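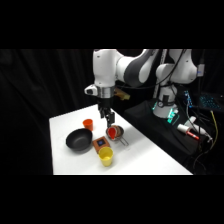 2 min read

Collecting Demonstrations Without Losing Your Afternoon
Posted 01/06/2019 by Doina Kadrić

You want a policy that moves kitchen things around a table. The policy wants examples, and it will eat as many as you can stand to give it. Our set for Kubo stopped at 400 episodes, mostly for reasons of morale.

1. Pick the clutter
A handful of items is plenty. We use a metal strainer with a handle, a big black bowl, an orange-red cup, a yellow cup and a flat box. The strainer is the troublemaker. Its rim is thin and the handle goes wherever it likes, so give it more than its share of episodes.

2. Kill the background
White table, black curtain. Before the curtain, Volker Görtz walked past in a variety of shirts, and the model learned a great deal about shirts.

3. Fix the camera
Tighten the mount, then leave it alone. If someone bumps it, start a new batch and write down who it was.

4. Write the task as one sentence
"Pick up the strainer by the left rim." If your sentence has an "and" in it, you have two tasks. Split them.

5. Record
Start from the same arm pose every time. Come down over the rim with the fingers pointing straight at the table, pause, close, lift, put it back, stop. Move at a boring speed. Marleny Cáceres is our best operator and watching her is like watching bread rise.

Keep your fumbles if you recovered from them. The model will fumble too, and it should see what comes next. Throw out the ones where you gave up and used your hand.

6. Shuffle
Move everything after each episode. Turn the box, swap the cups, let things overlap. People are terrible at this and will rebuild the same tidy arrangement until retirement. Ville Valtonen wrote a script that prints out positions, and we do what it says.

7. Label before lunch
Success, fail or junk, typed in while you still remember. We once left 2 batches unlabeled over a weekend and had to watch every clip again.

Next up: splitting the set for training, and why you should hold back one cup.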